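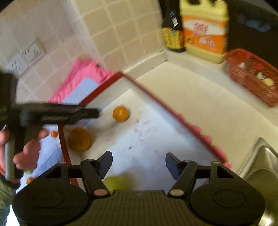 Best way to store dahlia tubers over winter?

Asked by Ximena Núñez

First year growing dahlias and I am completely hooked! I dug up 4 clumps in November after the frost blackened the tops, rinsed them off and let them dry in the garage. Now a couple of the smaller tubers are getting wrinkly. Are they goners? And should I split them now or wait until spring?

2 answers

Renato Mansilla
Welcome to the club, you're going to love this! A little wrinkling is fine. If a tuber still feels firm when you squeeze it, leave it be. If it's going soft like an old carrot, mist the packing (I use vermiculite, peat works too) and check again in a week. Mushy ones go in the trash right away so the rot doesn't spread.
I wait until early spring to split because the eyes are so much easier to see — little pink or green bumps up by the old stem. Every piece needs at least one eye and a bit of the crown, or it will just sit in the ground and do nothing. Keep them somewhere dark, 40 to 50 degrees. Post photos when they bloom!
452 people found this helpful

Damián Domínguez
I leave mine in the ground with a big pile of leaves on top and they come back great. Zone 8 though.

Last edited 2026-02-01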